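Why Things Slide, and Why They Stop

Push a book gently across a table. At first it does not move. Push a little harder and it slides, then stops soon after you let go. The force that holds it back is called friction.

What friction is

Friction is a force between two surfaces that touch. It acts along the surfaces, in the direction that opposes sliding. If the book slides to the left, friction on the book acts to the right.

Even a surface that feels smooth has tiny bumps and dips. When two surfaces are pressed together, only the highest bumps touch. At these points the materials stick to each other slightly, and the sticking must be broken before anything can slide.

Two kinds

Static friction acts when the surfaces are not sliding. It grows to match your push, up to a limit. Sliding friction acts once the object is moving. It is usually smaller than the largest static friction, so a heavy box is often harder to start than to keep going.

What changes it

The materials matter. Rubber on dry stone has a lot of friction. Steel on ice has very little.

The pressing force also matters. If you double the force pressing the surfaces together, the friction limit roughly doubles. A full drawer is harder to pull than an empty one.

The size of the touching area matters much less than most people expect. A brick on its wide face and the same brick on its narrow face need nearly the same push.

Try it: the ramp test

You need a tray, a ruler, and some small objects such as a coin, a rubber and a toy brick.

Put one object at the end of the flat tray. Lift that end slowly. When the object begins to slide, hold the tray still and measure the height of the raised end. Do this 4 times for each object and write down every result. A higher reading means more static friction.

Now cover the tray with a tea towel and repeat. Start each object from the same place, or the results cannot be compared.

Friction that helps

Your shoes grip the floor by friction. Brakes press pads against a moving wheel part and slow it, and the parts become warm. Rub your hands together quickly and you will feel the same effect.

Picking up an object from its sides also uses friction. You squeeze inwards, yet the object does not fall down.

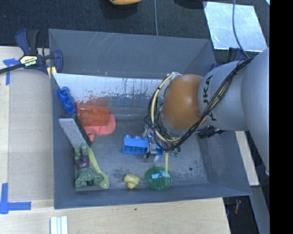 The squeeze makes the pressing force larger, and friction then acts upwards and balances the weight. If the squeeze is too weak, the object slips.

Comments (3)

Zulkifli Jugah
The coin slid before the rubber on our tray. With the tea towel on, the coin needed a much higher lift. Is that right?

Melquiades Robles
Yes, we got that too. Our rubber wouldn't slide at all, it just tipped over.

Hamton class 2
please do one about air resistance next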